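## 4. The siege of Droltlow: what the sources will bear

The story told at Droltlow today is a good one. A garrison of 400 men, we are told, held the castle for eleven weeks against an army sent up from Kadport, ate their horses, and gave in only when a steward opened the postern gate at night. The guidebook has it, the signboard in the lower court has it, and so do most of the general histories of the valley. I do not think much of it can be kept.

The number of defenders goes back to a single source, the family chronicle of the Godero, who owned the castle and paid for the writing. The chronicler was born after the siege. He gives no muster roll and names no captain other than members of the family. The only independent record is the grain account kept at the mill of Zou, which supplied the castle in peace and, it seems, for part of the war. It lists eight deliveries between the spring and the end of August. None of them would have fed 400 men for more than a few days. Mühlbauer has argued that the account is incomplete and that the castle could have drawn on stores already inside the walls. That may be so, but no inventory of such stores survives, and an argument from a missing document ought to carry less weight than it has been given.

The length of the siege is no safer. Eleven weeks is the figure in the chronicle. The letters of the Kadport council mention the army leaving the town and, later, the wages owed to it on its return. Anyone who takes the first letter and the last as the limits of the siege will get something close to eleven weeks, and I suspect the chronicler did just that. The march up the valley, the wait for the guns and the trip home all have to fit in the same space. The council also complained twice that its men were sitting idle at the river crossing. How long they stood in front of the castle itself is simply not recorded.

The treacherous steward can be dealt with quickly. He has no name in the chronicle and gains one only in a later copy, where he shares it with a family then at law with the Godero over grazing rights. Friederike Mühlbauer treats the copy as a witness to local memory. I would call it a witness to the lawsuit.

The walls have been brought in to help. Patches of newer stone on the north side are often shown to visitors as the breach, repaired after the surrender. The mortar has never been tested, the patches stand above a slope where no gun could easily have been placed, and the estate's own building accounts mention a collapse on that side after heavy rain. It is possible that both things happened to the same stretch of wall. I would want to see better evidence first.

What remains is small. An army left Kadport, the castle changed hands, and the Godero were back in it within four years, on terms they did not care to write down. Section 5 takes up those terms.

**Figure 4.** Two yellow gripper fingers with a latticed body, closed on the end of a long yellow bar.
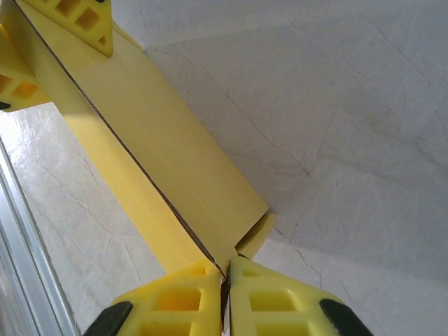
*Last modified: 6 Jun 2021*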